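**Talk notes, grasp-point selection for hanging garments. Speaker: Minttu Jääskeläinen. Slot: 30 min with questions.**

Slide 1. Title. Credit Lawal Shehu (annotation) and Danjuma Olatunji (control). Skip the affiliations.

Slide 2. Problem
- Input is a garment lying on a soft surface, pose unknown.
- Output is two pinch points that allow a hanger to be inserted.
- Prior method at Gilstead picked the highest fabric ridge. Ridges are often sleeves or folds. Say this slowly.

Slide 3. Method
- Three stages: find the collar line, extend it to both shoulder seams, rank pinch pairs by expected sag.
- Collar detector trained on 3000 labeled views from the Brukville set.
- Sag is estimated from one depth view. No cloth simulation at run time.
- Define "sag" before showing the equation. Last time the Ríos group asked.

Slide 4. Failure types
- Wrong layer pinched: the back panel comes up with the front.
- Collar folded under. Detector returns low confidence and the arms do not move.
- Mention the shiny lining fabrics, depth dropout. Temitope has the plots if asked.

Slide 5. Shoulder grasp

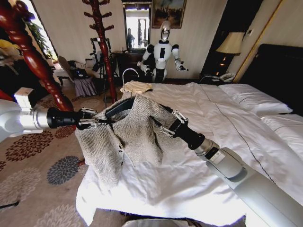 p. 3

- Point at the two grippers, one per shoulder. The black collar band runs between them, and this is the line the detector looks for.
- Flecked weave, folds bunched at the center. Ranking ignores the center region.
- Hanger is on the bed behind the garment. Hanger pose is a separate module; refer to the Ziltbridge report.

Slide 6. Limits and next steps
- Mattress contact is not modeled.
- Regrasp after a slip is still scripted.
- Knitwear tests start in July. Take questions.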